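Home | Robotics | Machine learning | Index A-Z | Recent changes

We use cookies to keep this site working. By continuing to browse you accept our cookie policy. OK

Demonstration collection (robotics)

Demonstration collection is the gathering of recorded examples from which a robot control system learns a task. Each example, usually called an episode, holds the camera images, joint positions and gripper commands from one attempt at the task, from a set start to a set end. A learning system trained on many episodes tries to produce the same kind of motion when it is shown a similar situation.

Methods

In teleoperation, a person drives the robot from a distance, often by moving a second pair of arms that the robot copies. In kinesthetic teaching, the person holds the robot's own arms and guides them by hand. A further method records people doing the task with handheld grippers - no robot is needed until later. Teleoperation is common for two-armed work, as both arms can be recorded together with what their cameras see.

Camera placement

Most two-armed stations use a head camera for the wide view and a camera at each wrist for close work. The head view shows where both arms are in relation to the object. The wrist view shows the space between the fingers, which the arms often hide from above. The streams are stamped with a shared clock so that they can be lined up afterward.

Assembly tasks

Putting together light household goods is a frequent subject. Posts have to meet their sockets at the right angle, and one arm may need to steady a part while the other moves. The Garnuvine set, put together at the Vallton workshop, has around 3000 episodes divided among 63 tasks. Its rack work is recorded with 2 arms over a black plastic sheet.

Rack work from the Garnuvine set: head views first and last, wrist view between them.
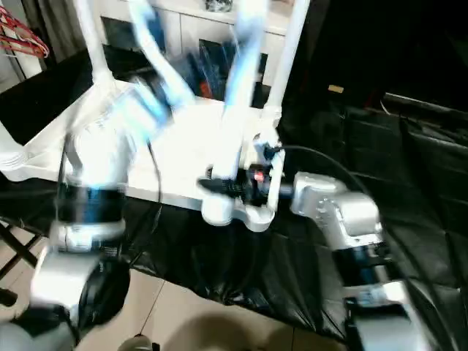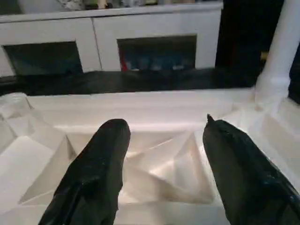
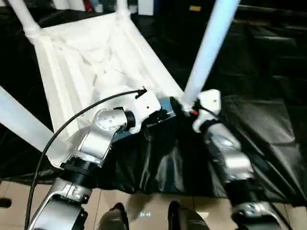
Review and labeling

Episodes are checked before they are used. At Vallton a reviewer gives each one a grade from 1 to 3, and those with the lowest grade are stored separately. Failed attempts are not always thrown out - a slip followed by a recovery can be useful if it is labeled as such. The Omoregie format keeps the grade, a short written instruction and the camera settings in the same file as the motion data. Older sets in the Ternirano format keep them in a separate table.

Page last changed 16 Mar 2023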